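3.2 Household Water Use in the Ratcombe Watershed

Residents of the Ratcombe watershed draw on the Nelalen River for most domestic purposes. The survey reached 327 households, of which 200 lie upstream of the Dretmont weir. Each household kept a water diary for six weeks and recorded laundry, bathing, and garden use separately. Following Halász, loads of bedding were entered apart from clothing, as they are washed less often and fill the machine sooner. Households that returned fewer than four weekly sheets were left out of the seasonal comparison in Section 4.
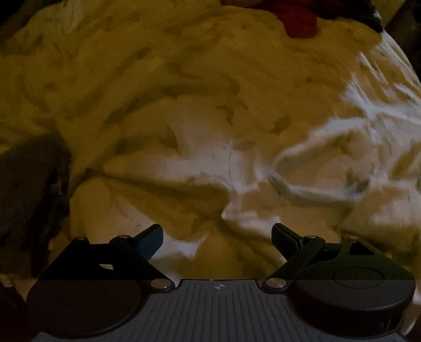 Figure 6. White duvet, an item in the bedding category.

Garden use rose in August at sites below the weir, where lots are larger and soils drain quickly. Laundry use showed no clear seasonal pattern.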